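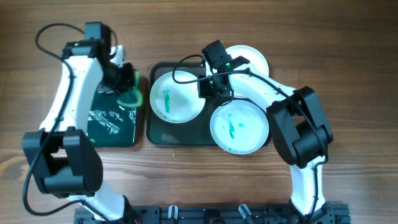 A student in the last session asked why a phone that shows full signal bars can still load pages slowly after a new data bundle has been activated. The bars report received signal strength. They say little about cell load, and nothing about how the bundle is provisioned in the operator's core network. These notes deal with provisioning and charging; cell load is taken up in the radio handout.

## 1. What a bundle is

A prepaid data bundle is a record in the charging system. It has at least a volume, a validity period, a start time and a priority. The phone holds no copy of it. The balance shown in an operator's app is a figure fetched from the charging system at the moment the app was refreshed, and it may trail real use by several minutes.

Many bundles are split into separate buckets:

- **General volume** – usable at any hour, for any traffic.
- **Night volume** – usable only inside a stated window.
- **Service volume** – usable only for named apps or sites.

The buckets are advertised as a single total. For planning purposes they should be treated as separate quantities.

## 2. Order of use

When a subscriber holds more than one bucket, the charging system must choose which to draw from. The common rule is earliest expiry first, with restricted buckets ahead of general ones where both apply.

Consider two operators, Heltine and Lesska. A subscriber on each holds 2 GB of night volume and 20 GB of general volume, and downloads a large file inside the night window.

| Operator | First drawn | Then drawn |
|---|---|---|
| Heltine | night | general |
| Lesska | general | night |

Both subscribers have used the same amount of data. The Lesska subscriber is worse off, because the night volume that remains can't be used the next afternoon. The rule is normally set out in the terms of the plan and seldom in the advertisement.

## 3. Quota grants

The network doesn't ask the charging system about every packet. The gateway requests a block of volume, called a grant, and counts traffic against it. When the grant is nearly used up, the gateway reports the usage and asks for another.

Consequences:

1. The displayed balance moves in steps.
2. Volume that has been granted but not yet used is reserved. It may disappear from the balance and come back when the session closes.
3. A bundle bought in mid-session may not apply until the current grant ends. Turning mobile data off and on forces a new session and usually a new grant.

Small grants give accurate balances and more signaling. Large grants do the opposite. The grant size is a setting on the operator's side – the subscriber can't change it.

## 4. Speed after the limit

Some plans cut the connection when volume runs out. Others reduce the speed. In the second case the charging system signals a policy change and the gateway applies a lower rate to the session. If a new bundle is bought, the policy must be changed back. Where this update is delayed, the subscriber has a full balance and a slow connection, which is one possible answer to the question above.

## 5. Exercises

Read the sample plan sheets for Magnusson and Hostton in the course folder.

- For each plan, list the buckets and the validity of each.
- State the order of use. If the sheet doesn't give one, write "not stated" and don't guess.
- Work out the cost per gigabyte using the general volume only, then again using the advertised total.
- Note what happens at the limit: cutoff, reduced speed, or charging at the base rate.

Submit as a single table. Prices should be left in the currency of the sheet.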